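3. Charging behavior in the field trial

3.1 Handsets and sites

The trial used 29 handsets fitted with a small solar cell on the back cover. All were the same model, the Midow, and all left the workshop with the same firmware. Each one had a standard wall charger in the box as well, because we wanted to see how people divided their charging between the two when both were on hand. Nobody in the trial was told to prefer one over the other.

Handsets were given out at two sites. Arncombe is a small town with good mains supply and a lot of cloud. Wosteo is a farming district where the supply drops out often and the sky is clear for much of the year. We expected the difference in sunlight to matter most. The difference in supply mattered more, as Section 3.3 describes.

Participants were adults who already owned a cellphone and who agreed to move their own SIM card into the trial handset for the full period. They kept the handset with them as they would any other phone. We did not supply a stand, a window mount or any other aid for placing the phone in the sun, though a few participants made their own.

3.2 Logging

The firmware wrote one record every 20 minutes. A record held the battery level, the current from the solar cell, the current from the wall charger if one was connected, the temperature of the battery, and whether the screen was on. Records were stored on the handset and sent over the network when a connection was available. Storage was large enough that no record was lost to a full memory, even on handsets that stayed out of coverage for several days.

Four handsets were left out of the analysis. Two were dropped and stopped charging from the cell, one was lost, and one was returned early by a participant who found it too thick for a shirt pocket. The remaining handsets gave complete logs for the whole trial.

We treat a charging event as any unbroken run of records in which current entered the battery from one source. Where both sources were active at once, the event was assigned to the wall charger. This is a cautious choice and it makes the solar share look a little smaller than it was. Öztürkmen, working with an earlier version of the same handset, split such events in proportion to the current. We tried that method too and the order of the results did not change.

3.3 Where the energy came from

In Arncombe the wall charger supplied nearly all the energy. Participants charged at night, by the bed, and most of them did so whether the battery was low or not. Solar events were short and came mainly when the phone had been left face down on a desk or a car seat. In interviews, several people said they had forgotten the cell was there after the first week.

In Wosteo the pattern was different. Participants put the phone out on purpose, usually in the late morning, and left it for an hour or more. They also used it less while it was charging, which the screen records confirm. A number of households had settled on one place for it, such as a wall or the roof of a shed, and other members of the household knew to leave it alone. Wall charging still happened, but in bursts when the supply came back, and often to a full battery.

Heat was a limit at both sites, but a serious one only in Wosteo. The firmware cuts the charging current when the battery gets too warm, and on clear days this cut in well before noon. A phone lying on a metal sheet lost far more charging time than one lying on cloth or wood. We had not planned to look at surfaces, and the interview notes are too uneven to support a table.

Figure 4. Wooden work surface with two arms. 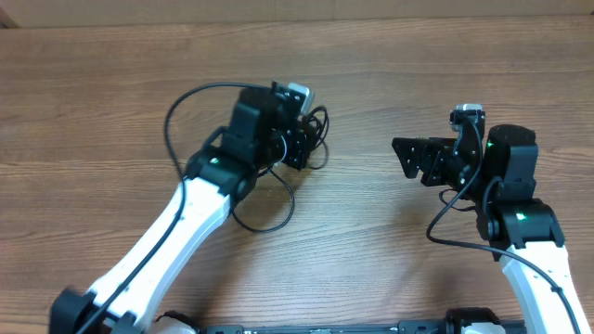 Damilola Usman

3.4 What participants thought of the cell

Opinions were gathered in a short interview at the end of the trial. In Wosteo, most participants wanted to keep the handset. The reason given most often was being able to make one call in an outage, and the amount of energy collected over a week was seldom mentioned. In Arncombe the cell was seen as a nice extra, and few people said they would pay more for it.

Weight came up at both sites. The cover with its cell is heavier than a plain one, and some participants noticed it in the hand during long calls. Scratches were the other common complaint. They had no clear effect on the current in our logs, but people believed that they did, and some had stopped putting the phone in a pocket with keys.

The charge icon also caused trouble. It showed a small sun whenever any current came from the cell, even under a desk lamp. Participants took this to mean that the phone was filling up, and were annoyed to find the battery lower an hour later - a fair complaint, given that the standby drain was often larger than what the lamp could supply. A later firmware build shows the sun only when the net current is positive.

3.5 Limits of the trial

The sites differ in more than sunlight and supply. Phone use, working hours and housing are also different, and with so few handsets we cannot separate these effects. The trial ran through one season only, and began in November, so the Arncombe results are likely to be on the low side for the year. A summer run at the same site would be the obvious next step.

The battery was new in every handset. Repeated warm charging is known to shorten battery life, and the logs are too short to show it. We have kept 200 covers from the same batch for aging tests on the cells alone, and those results will be reported separately.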